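Home Products Support Contact

Flimulell hand-held gripper: common questions

What is the Flimulell?
It is a gripper you hold and work yourself. You do a household job with it, it records what the fingers do, and the recording is used to train a robot arm. It is made by Amden and sold by Ljungberg.

Do I need a robot to use it?
No. You can record first and pick an arm later.

Can it handle soft things?
Yes. Blankets, cushions and bags are all fine. Come in low with the fingers side by side and close on a fold or an edge - a flat stretch of quilting is hard to pinch.

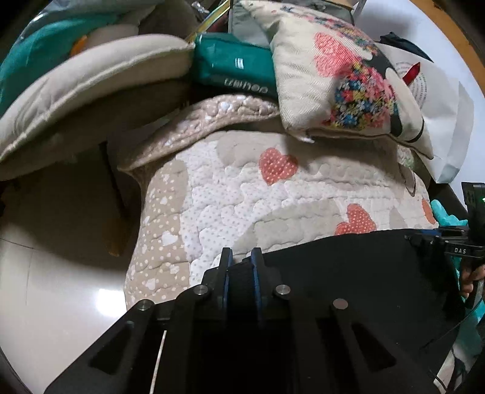
How much does it weigh?
The gripper weighs 834 grams without the cable. Most people take a break after 19 or 20 minutes.

Does the cable get in the way?
It can if you turn in place a lot. Run it down the body of the gripper and leave some slack at your elbow.

Can I change the fingers?
Yes. Each kit comes with two sets. Loosen the screws on the plates, swap the fingers and tighten by hand. Run the setup check again before you record.

What does it cost to rent?
A kit is $340 a month, with a 2 month minimum. Shipping is included both ways from our Drinddale warehouse.

What if something breaks?
Stop using it and write to support with the serial number. Normal wear is covered. Drops are not, unless you added the damage plan.

Last updated 29/05/2023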